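Tilura Two-Arm Table Cell: Come See It Run

Demo days at the Pladine showroom, all through May
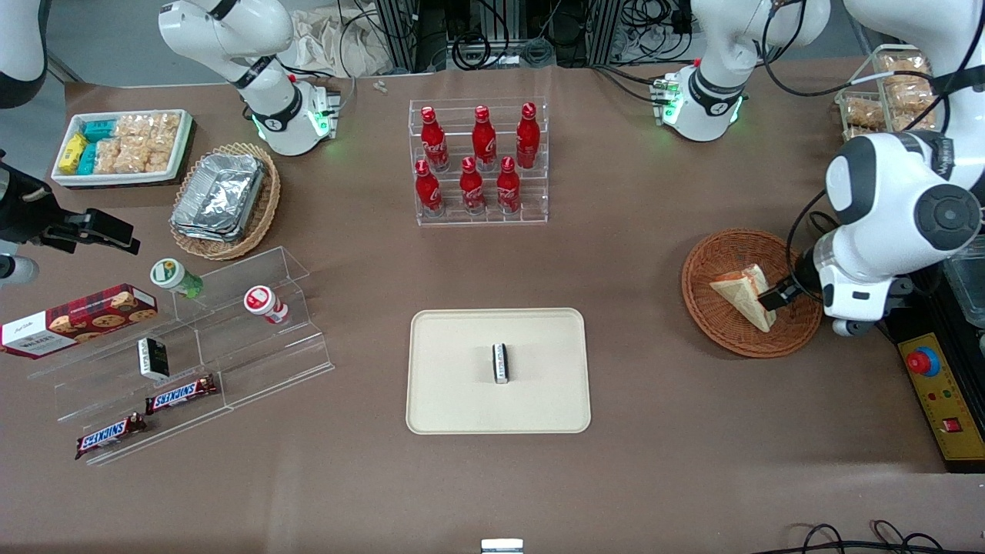

I'm Bernice Aryee and I run the demo floor here, so if you book a visit I'm probably the one who'll meet you at the door. I'd much rather you watch the Tilura work for half an hour than read a spec sheet (though there's a short one further down, I know some of you want it!).

We set it up with snack counter stuff, a sandwich in a wicker basket, Snickers bars, Coca-Cola bottles on a rack, because people ask about food service more than anything else. Sandwiches are what everybody wants to see. Bread squashes so easily, and getting the grip right took us most of a winter. Bring your own products if you like. Last May a bakery owner turned up with a whole box of pastries and we stayed on past closing trying them all.

What you get with the cell
Two arms with two-fingered grippers
Control box with emergency stop
Ayele teaching software, one seat
Reach per arm: 900 mm
Weight without table: 84 kg
Item no. 346

The table isn't included, and neither are trays or baskets. Most buyers use what they already have. If yours wobbles, fix that first, please!

Visits run 35 minutes and start at 10 a.m. and 2 p.m. You can have a go at teaching a pick yourself, no coding needed, and I'll be right there with you. Groups are fine, just tell me how many so I can find chairs.

Already own the older Tiltanum cell? Ask me about trade-in when you book. The Ayele software runs on both, so your saved routines come along.

Book a visit | Request a quote | Ask Bernice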